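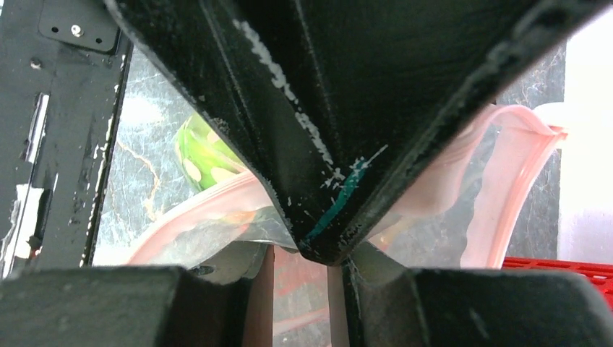 Print this page | E-mail this page
Filed under: Home > Water & Plumbing > Owner-Written Guides
Search guides... Go

Section 4. Setting up the control head on the Skimden 209 water softener

This section assumes the tank is in place, the bypass valve is fitted, and the drain line runs downhill to a proper drain with an air gap. If any of that is still on your to-do list, go back to Section 3. The quick-start card in the box says you can program the head first and plumb it later. You can, but the head loses the time and the hardness setting when it's unplugged, so you will be doing it twice.

Before you start

You need a hardness number for your own water. Do not use the one on the quick-start card, and be careful with the one from a salesperson who tests your tap for free. Mine came back alarming. The water utility's yearly report and two Prirutent strips both put it at 11 grains per gallon, and that is what I have used in this section. Strips are not lab instruments and the color chart is hard to read under yellow light. Use two, read them by a window, and if they disagree use a third.

Private wells are another matter. Get a lab test that includes iron.

4.1 Setting the clock and hardness

1. Put the bypass valve in the BYPASS position.
2. Plug in the head. The display will blink 12:00.
3. Hold SET until the hour stops blinking, then use the arrows. The PM dot is tiny. Check it.
4. Press SET again. The display shows H and a number.
5. Enter your hardness in grains. If your report gives parts per million, divide by 17.1 first.
6. Press SET to move on to the regeneration time. The factory setting is 2:00 AM, which suits most houses.
7. Wait for the display to go back to the clock by itself. Do not unplug it to hurry it along.

Note: The card tells you to add "a safety margin" to the hardness number. It doesn't say how much. All a bigger number does is make the unit regenerate sooner and use more salt, and the people suggesting it also sell the salt. Start with the real number. You can raise it later if soap stops lathering toward the end of a cycle.

4.2 Checking the gallons figure

After the clock comes back, press the down arrow once. The display shows how many gallons are left before the next regeneration. With hardness at 11, mine read 1668. Yours should be close to that if you have the same tank and the same salt setting. A much lower number usually means the hardness was entered in parts per million.

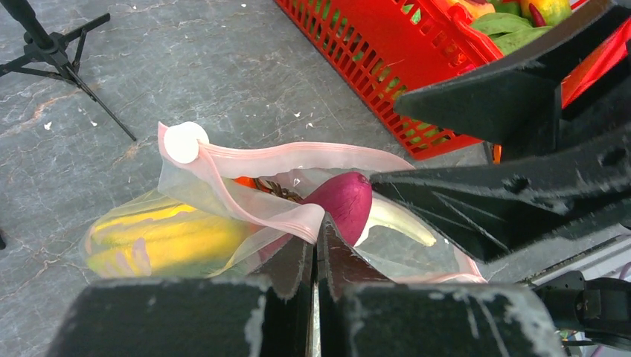
4.3 First salt fill

1. Lift the brine tank lid and make sure the float moves freely on its rod.
2. Pour in three gallons of clean water. Only do this the first time.
3. Add salt until the tank is half full. Keep it out of the brine well (the tall tube with the cap).
4. Replace the lid.

Any clean pellet salt will do. The manual recommends Bistex Crystal Plus and claims it "protects resin for life." I ran a winter on it and then switched to the plain pellets from Chávez Hardware, and the strips read the same. Asnakech Lencho, who went through this section before it was posted, thinks the Bistex leaves less sludge at the bottom. She may be right - I have not cleaned mine out often enough to argue.

Caution: Rock salt is cheaper and it does leave dirt. Never put ice melt in the brine tank.

4.4 First regeneration

1. Turn the bypass valve to SERVICE slowly, a quarter turn at a time, with a cold tap open nearby.
2. Let the tap run until it stops spitting air. Close it.
3. Hold REGEN for five seconds. The motor will hum and the display will show C1.
4. Stay and watch the drain line through C1. Check each fitting with a dry paper towel.
5. Leave it to finish.

The card says the whole thing takes 37 minutes. I have never had one finish in that time, and my pressure is fine. Allow an hour and a half before you decide something is stuck. If the display sits on C2 longer than that, unplug the head, go to BYPASS, and see Section 7.

Caution: Do not run hot water during a regeneration. Hard water will go straight into the heater.

4.5 What to expect afterward

The first few gallons may be slightly yellow. Run a cold tap until it clears. Test with a strip the next day, at a tap you know is on the softened side. As for the claims on the box about younger skin and brighter hair, I have lived with the thing since February and have nothing to report. The kettle has less scale in it.

Gadisa Mekonnen
Last revised 2020-08-14

Print this page | E-mail this page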